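Home Backup Questions, Answered by Me

I'm Jong-dae Kong, and I run a little computer help desk out of my spare room in Brenia. These are the things people ask me most, so I finally typed them up (with a lot of coffee).

Do I really need a backup if my computer is new?
You do! New drives fail too. I lost 700 family photos off a computer I'd owned for 2 months, and I still get grumpy thinking about it.

How many copies should I keep?
I keep two besides the original. One sits in my desk drawer, and the other lives at my sister's place in Vummont, so a leaky roof at my house can't take everything with it.
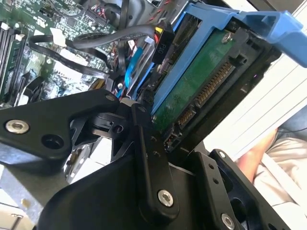 How often should I back up?
Once a week is fine for most folks. If you write or edit photos for a living, do it every night. Mine starts at 10 p.m., when I'm usually on the couch anyway.

Can I just use a thumb drive?
For a few school papers, sure. For your whole photo collection, please get a proper external drive. Thumb drives are so easy to lose – I found one of mine in a winter boot last November.

How do I know my backup works?
Open it and pull a few files back out. I pick one old photo, one document and one song, copy them to the desktop and see if they open.

What should I do with an old drive?
Copy off anything you want, wipe it, then take it to a recycling drop-off. Erase it with a proper wiping tool first, as dragging files to the trash leaves a lot behind.

Do you make house calls?
Yes, in Brenia and Vummont. It's $33 for a visit, and I'm happy to set up your first backup while I'm there.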